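Filed under: Shop Tips > Small Machines > Home Automation
38 comments | 273 shares

Getting a Home-Built Gripper to Handle Gears Without Dropping Them

I've been meaning to write this up since April, when the gear table finally started behaving itself, and a few folks at the Kunodstead shop have asked me for notes since then. So pour yourself something, because I do tend to go on.

The project is a small arm that picks up loose gears and sets them onto a plate, ready for me to come along and do the fussy part of the assembly. I rebuild old hand-crank mechanisms, and by nine at night my fingers are done with little steel teeth. The arm started out as a kit from Prellari and has been changed so many times that I think only the base and two of the motors are still stock.

Start with the pads, whatever else you're tempted to fiddle with first. Bare plastic fingers will squirt a gear across the bench like a watermelon seed. I tried rubber bands, then a strip cut off an old bicycle tube, and ended up with plain black foam, which lets the teeth sink in a little so the part doesn't roll. Cut it a hair oversize with a fresh blade and stick it down with contact cement, both faces coated, and let it sit until it's tacky. Foam gets ragged along the edges and sheds little crumbs. Mine gets swapped whenever the crumbs start turning up on the work, and I keep a few spare strips cut ahead in a jelly jar.

Next, put something under your parts. A dull, textured surface is a real kindness to a camera, and it keeps small things from skating off when a finger bumps them. Shiny metal on a shiny bench gave me fits for weeks! If your plate is bright like mine, move your lamp around before you touch one line of the software. I spent a whole evening tuning thresholds when all I needed was to swing the lamp over to the side and hang a piece of baking parchment in front of it.

Bring the fingers down open, one on each side of the gear, and stop there before closing. I put in a pause of 3 seconds at that point while I'm still testing, so I can get a look at whether the gaps match. If one side is tight and the other isn't, the first finger to touch will shove the gear over and you'll be chasing it. 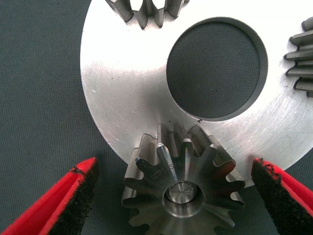
Yang wrote in to say that the pause is fine for learning but that closing slowly does the same job, and that a gripper with a bit of sideways give will center itself on a round part if you let it. I've tried it since and I'd call that good advice, as long as the gear isn't sitting up against something else. Next to a plate rim I still like my pause.

A word about marks. If a gear has a letter or a number stamped on it, pick that as the side that faces up every time, and set your parts out that way before you start. It saves you from flipping one over later to figure out which it was. I've also gotten in the habit of wiping every gear with a rag before it goes near the foam, as oil soaks in and then the pad won't hold much of anything (ask me how I found out). Dish soap and warm water will rescue a pad once. After that, toss it.

For the plate itself, knock down any burr around the hole with a half-round file and finish with a scrap of fine paper wrapped around a dowel. Go easy. Scratches on the face won't hurt a thing, but a raised edge will catch a tooth and tip the gear just as the arm lets go.

Last thing, and it's a dull one: write your positions down on paper. I lost nearly 2 months of settings when the old laptop quit, and the only ones I got back were the ones I'd penciled on the lid of a Skunville parts tin. The tin now has its own hook over the bench, and there's a pencil on a string tied to it.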